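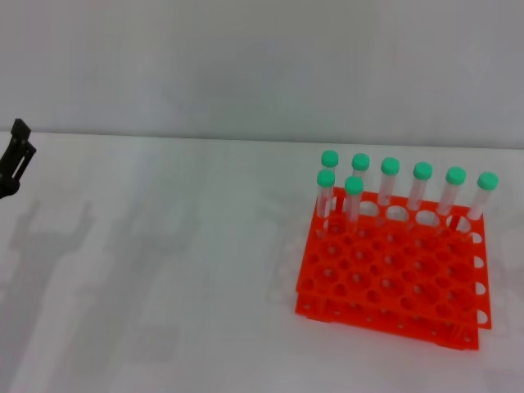

4 November 2019. Second round of acceptance checks on the Cleseo walk-through detector, ahead of its placement at the east entrance of the Nilsuwan market hall. The first round, in June, was set aside after the supply voltage was found to drift. Settings were restored from the saved profile before any passes were recorded. Test pieces were checked against the register and inspected for wear. The white tabletop by the plain gray wall shows up loose filings well enough, but the shadows on it are soft and broad, so fine scratches on the test pieces were read with a hand lens and a side lamp. Piece C has a new nick near the drilled end. It remains in use and the nick has been entered in the register.

## Walk-through passes

A total of 572 passes were recorded. Of these, 158 were made with a test piece carried at ankle, hip, chest or shoulder height, and the rest were made clean, meaning no metal beyond ordinary clothing fasteners. Walking pace was set by the floor marks. Passes made at a visibly hurried pace were logged under a separate code and are included in the total.

The clean passes produced 37 alarms. Chaiwat Wongsuwan has sorted them by zone, and most fall in the lowest zone on the left panel. Two explanations are open:

- Steel shanks in work boots. Several staff wore them, and footwear was not recorded in the first hour.
- The reinforcing bars in the floor slab, which run closer to the surface on that side of the bay according to the building drawings.

The unit was moved one meter toward the door and a short run was repeated in ordinary shoes. The lowest zone was quieter, but both conditions had been changed together, so no conclusion is entered. The run is to be repeated with one change at a time.

All test pieces carried at hip and chest height were detected. Piece C at the ankle was missed on the right side when carried on the inner leg. The Womska manual advises raising the gain on the lowest zone for this case – doing so will add to the false alarms described above. The gain has been left as delivered until the floor question is settled.

## Hand wands

Three wands were checked with the same pieces. Wands 1 and 2 responded at the distances given on their cards. Wand 3 responded late and gave a weak tone. A fresh battery made no difference. The contact spring is discolored and has been cleaned once already, in June. Wand 3 is tagged and is not to go out with the others.

Vibration mode was tried on wands 1 and 2 at the request of the Trirura guard office, whose officers find the tone hard to hear over traffic. The vibration can be felt through a light glove. It is hard to feel through the padded winter issue, and the office should be told so in writing before it places an order.
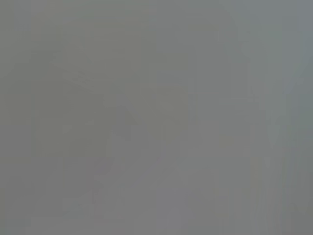

## Notes on the entrance layout

The hall expects 2000 visitors on a market morning. With one walk-through unit the line will reach the tram stop, and the written plan should say who directs it once it does. The plan now on file shows the search table directly behind the detector. An officer standing there with a steel-framed table will be inside the area the manual asks to be kept clear. A wood-framed table placed to the side is preferred.

The sliding gate on the east side was not considered in the plan. A large moving metal object near the panels can set off an alarm, and the gate should be locked open while screening is under way.

## Open items

1. Repeat the clean run at the first position, ordinary shoes only, footwear recorded.
2. Repeat the clean run at the second position, same people.
3. Obtain a contact spring for wand 3 from Womska.
4. Send the glove finding to the Trirura guard office.
5. Ask the hall for the slab drawings for its own entrance – the copy received covers the west side only.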